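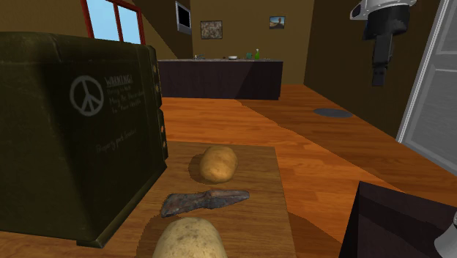 An olive-green storage case with a peace symbol printed on the front.

How to Buy a Secondhand Storage Case Without Believing the Listing

By Renata Sosa

Every listing for a used hard case says the same four words: military grade, barely used. I have learned to skip past both claims. "Military grade" has no fixed meaning when a seller types it, and "barely used" usually means the seller barely used it, with no word on the owner before.

I bought a Navell case last December on the strength of a listing like that. It came with a bent hinge pin and smelled like a wet basement. So now I go through the steps below before I hand over any money, and I suggest you do too.

What you need

A tape measure, a flashlight, a sheet of plain paper and a damp white rag. Skip the "case inspection kits" that some shops sell. I tried one from Dristeo and it was a tape measure, a flashlight and a rag, in a pouch.

Step 1. Measure it yourself

Sellers like to give the outside size, which makes a case sound roomier than it is. Ask for the inside size, then measure that when you get there. Take the depth with the lid shut in your head, so to speak: if the lid has foam or a lip, subtract it. I have seen a case sold as 60 liters that wouldn't take a folded winter coat and a pair of boots.

Step 2. Do the paper test

Lay the sheet of paper across the rim, close the lid on it and latch it. Pull. If it slides out easily, the seal is flat or missing at that spot. Move the paper along and try again, and don't skip the corners or the hinge side. A case can grip hard at the front and leak at the back. If the seller says it's waterproof and then doesn't want you to try this, draw your own conclusion.

Step 3. Work the latches

Open and close each one 3 times. You want the same feel every time. A latch that needs a shove on the first try won't improve at home. Check whether the pins are metal or plastic, and whether the maker still sells replacements. Cestus and Snorradóttir both turn up a lot in used listings, so ask for the model number and look for parts before you go.

Step 4. Look under the looks

Scuffs don't bother me. Some cases are sold new with a worn finish, and people pay extra for it, so scuffs tell you very little about age either way. Wipe the rag hard over one of the marks. If color comes off on the rag, somebody has repainted the thing, and I'd want to know what's under the paint. Shine the flashlight along the inside corners too and look for hairline cracks. Stickers deserve a second look. Press on them with your thumb.

Step 5. Smell it

Put your face in it. Mildew in foam doesn't wash out, whatever the forums say about baking soda. If the foam pulls free you can throw it away and buy a block for less than you'd think. If it's glued down, walk off.

What to pay

I've seen an asking price of $1,496 for a "collector" case with a missing handle, and it was still listed months later. The most I have ever paid is $98, for one that passed every step here. If the price depends on a story about where the case has been, offer what you'd pay without the story.

Bring cash, and check the handle screws before you carry it to the car.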